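Teleoperation oder Handführung bei biegsamen Teilen?
Forum > Robotik > Anlernen und Programmieren

stokura_fan
04. Mai 2024
Moin, ich will meinem Arm beibringen, Kunstblumen vom Tisch zu nehmen und in eine Vase zu stecken. Bisher habe ich 40 Durchgänge mit Handführung aufgenommen, also Arm anfassen und mitlaufen lassen. Beim Abspielen greift er fast immer neben den Stiel. Mehr Durchgänge oder andere Methode?

Keltia
Andere Methode. Bei Handführung sind deine Hände in den Kamerabildern. Beim Abspielen fehlen sie, und das Modell hat so etwas nie gesehen. Nimm einen zweiten Arm als Führungsarm oder einen Controller.

brummkreisel
Sehe ich anders. Mit Fernsteuerung fehlt dir das Gefühl für den Stiel. Ich habe im Oktober Kabel so eingelernt und ständig zu fest zugedrückt. Von Hand ging das beim zweiten Versuch.

Keltia
Kabel ohne Kamera, nehme ich an? Dann ist das ein anderer Fall. Er lernt ja aus Bildern.

brummkreisel
Stimmt, bei mir war keine Kamera dran. Trotzdem würde ich die Greifkraft begrenzen, bevor ich irgendwas umbaue.

stokura_fan
Führungsarm wäre da, den habe ich bisher nur zum Testen benutzt. Die Kamera sitzt am Handgelenk. So sieht der Arm die Blumen:
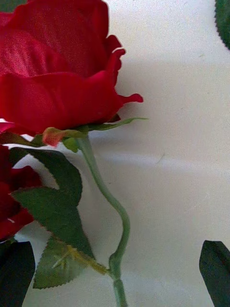
Rose aus Sicht der Handgelenkkamera

Yaroslav Sirko
Der Stiel ist blassgrün und gebogen, der Untergrund fast weiß, dazu die Blätter links daneben. Ich würde ein dunkles Tuch unterlegen und immer an derselben Stelle greifen, z. B. unterhalb vom Blattansatz. Wenn du mal oben und mal unten zupackst, mittelt er das - und landet daneben.

stokura_fan
Das mit der Stelle kann gut sein, ich habe gegriffen, wie es gerade passte.

Keltia
Dann die alten Aufnahmen wegwerfen und mit Führungsarm neu anfangen. 100 Stück, langsam gefahren, Rose jedes Mal etwas anders hingelegt.

brummkreisel
Wegwerfen würde ich sie nicht. Erst mal mit Tuch 10 neue machen und vergleichen.

stokura_fan
Ich behalte sie in einem eigenen Ordner und nehme mit dem Führungsarm neu auf. Tuch besorge ich morgen.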